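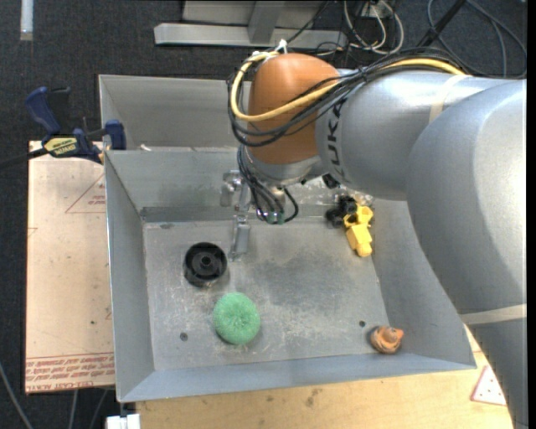 How a Robot Learns to Empty a Bin

Picking a toy out of a box is easy for you. For a robot it takes a lot of practice. The students in the Lowther Robot Club work on this one job all year. It is called bin picking.

A robot arm is a chain of stiff parts called links. The places where links meet are called joints. Your arm has joints too: a shoulder, an elbow and a wrist. At the end of the robot's wrist is the gripper, which works as its hand. Cables run along the arm to the gripper. They need some slack so the wrist can turn without pulling them tight.

The club puts different things in a metal bin. A round scrubbing pad is soft, so it squashes when it is squeezed. Hard plastic keeps its shape but can slip. Shiny or clear things are tricky in another way. Light bounces off them or goes through them, and a camera may not find their edges.

Harsh Shakya wrote the part of the program that picks a spot to grab. First the program looks for something that sticks up. Then it checks that the fingers will fit beside it. Things in corners are hard, as the walls get in the way.

Vandana Maurya keeps the club's log. Every try goes in the log, even the bad ones. By June the club had written down 2,315 tries. In one set of 100 tries, the robot dropped the scrubbing pad more than anything else. The students made the gripper close more slowly and ran the set again.

Club rules for robot days:
Stand behind the line when the arm is on.
Keep hands out of the bin.
Know where the red stop button is.
Ask Ms. Lundgren before you change the program.

Words to know
Link: a stiff part of a robot arm
Joint: a place where the arm can bend or turn
Gripper: the tool that grabs things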